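The robotics club at Rusthorpe meets in the old textiles room from half past three. Grethe Vestergaard, who teaches physics, unlocks the door and mostly stays out of the way.

This term's job is a computer processor. The students want an arm to lift one out of a slot in a grey plastic tray and set it back down square.

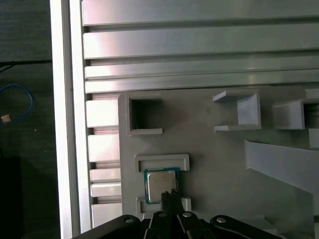 Ese Adeleke, in Year 11, wrote most of the code for the approach. Her first version came in too fast, so she slowed the last 12 millimetres to a crawl. The club practises on dead chips donated by a repair shop in Kukodcombe.

"You can't squeeze it like a block," she says. "If it tilts, you start again."

Caradog Gittins looks after the gripper. He keeps a notebook of every change to the closing force, and the team won't touch a setting until it's written down. They got 17 clean lifts out of 100 in their first long trial. By January they had stopped recording the easy ones.

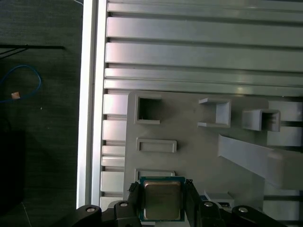

The club has raised $4,000 toward travel to the Tralance regional final, mostly from sausage sizzles and a trivia night. Six students will go. Vestergaard would like to take the younger ones as well, but the minibus is small.

Adeleke is now working on putting the chip down, and she expects that to take the rest of the term. Gittins wants new fingertips first. They haven't settled it yet.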